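2nd June

The potatoes are up! I went out before breakfast in my slippers and all three rows had poked through, dark green and crinkly and looking very pleased with themselves. I only hilled them once in May and was sure I'd buried them too deep, so I may have done a small dance by the compost.

The tomatoes went in over the last few days too. I started way too many from seed again (Uzma Baloch gave me a packet of a striped plum type and I sowed every single one) so half of them have gone to neighbors up and down Paterson Street. The ones I kept are along the south fence, planted sideways in a trench with just the top leaves showing. I learned that from Agnes Purves, who has grown tomatoes in Himville longer than I've been alive, and my plants have been twice as sturdy ever since. You strip the lower leaves, lay the stem down, and bend the tip up gently. Roots come out all along the buried part – I love that so much.

Beans are next. I'm doing pole beans up the old swing set and a short row of bush beans in front, and I want to try that purple one that turns green when you cook it. The soil is finally warm enough. Last year I jumped the gun and the seeds just rotted, so this time I waited, which was torture.

Seed packets, twine, labels and my good gloves all got a proper sort-out while I was at it. I found 40 plant labels I'd forgotten I owned, and a bag of crocus bulbs that should have gone in last fall. Oops.

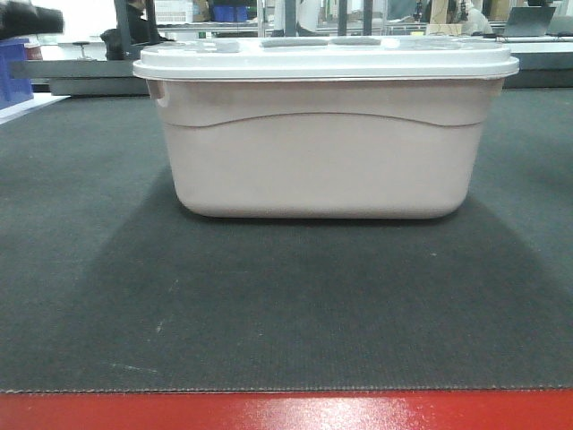

Big bin, lid on.

Catriona Kinnear is having her plant swap over in Erville again and I'm bringing the leftover peppers, some mint (in a pot, keep it in a pot!) and as much rhubarb as I can carry. If anyone has a spare lovage, I will trade you almost anything for it.

Still to do: thin the carrots, net the strawberries, fix the drip on the rain barrel.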